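4.2 The open day as an evaluation setting

Most manipulation results are reported from rooms in which everybody present wants the manipulation to succeed. An open day has no such bias. The Sokimari open day, held at the Cliston site on June 18, 2023, was announced as a demonstration of household tidying with hand-held grippers, and we had planned it as one. Visitors would watch a trained operator move groceries into a basket, nod, and go on to the refreshments. By mid-morning the visitors had the grippers and the operators were answering questions about parking.

We report this setting as a study condition because it differs from our laboratory condition in ways we could not have arranged on purpose. The task rules were left as they stood in Section 3. An item had to be picked up with the gripper, carried to the basket, and released without being touched by the free hand. Each turn ended when the basket was handed back or the visitor lost interest, and the second of these was logged under "other."

In all, 463 pick attempts were recorded across 8 stations. We kept 3 item classes: bottles, boxes, and soft packages. Fruit had been included in the original plan and was withdrawn after the pilot, for reasons the fruit made clear.

Bottles deserve a longer comment. In the laboratory, operators were taught to close on the widest part of the body, square to the long axis, and they did so with the calm of people paid by the hour. Visitors had received no such teaching beyond a printed card, which a good many of them used as a fan. They closed on whatever part was nearest. A clear bottle is an awkward object for our pose estimator in any case, as its shoulder bends whatever lies behind it and passes the result along as though it were part of the bottle. A printed wrap helps, provided that it faces the camera (Figure 5).
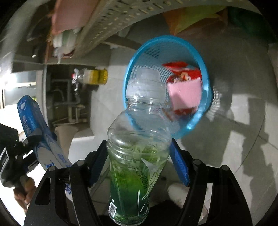 Figure 5. A bottle held upright between the fingers of a hand-held gripper, with the blue basket behind. The basket rim appears distorted through the clear shoulder. A second gripper, at far left, holds a box.

The background at the stations was a further departure. Our laboratory uses a plain gray mat, chosen after long discussion of grays. At Cliston we had tiled floor, perforated shelving, shadows that moved with the afternoon, and bright patches of sunlight. The Zerkine segmentation module, which had never met sunlight socially, took several of these patches for objects and assigned them to the box class. We have left these errors in the totals. A household robot that tries to put the sunshine away should be charged for it.

Shared stations produced a second class of difficulty. The protocol assumes one gripper per workspace. Visitors arrived in pairs and families and saw no reason to take turns, so that two grippers often worked over the same basket. The tracking software treats a second gripper as an unexpected piece of furniture. We had written a rule for excluding such recordings, and on applying it found that it excluded nearly everything of interest, along with most of the children. The rule was dropped and shared turns were given their own label.

Soft packages were the visitors' favorite and the estimator's least favorite. They crumple differently on every grasp, and the model trained on neat ones was slow to forgive this. Boxes gave little trouble except when held by one end, a style that was popular.

Two limits should be stated. First, visitors chose their own items, so the three classes are not balanced, and we have made no attempt to balance them afterward. Second, every turn was watched by a queue. The Wasilewska workload form, which we had shortened to 10 items for the day, contains no entry for advice from relatives. Several respondents added one by hand.

A repeat of the open day is planned for September, with the same baskets and a larger card. Section 4.3 compares the Cliston recordings with the laboratory set, using the shared-turn label as a separate factor.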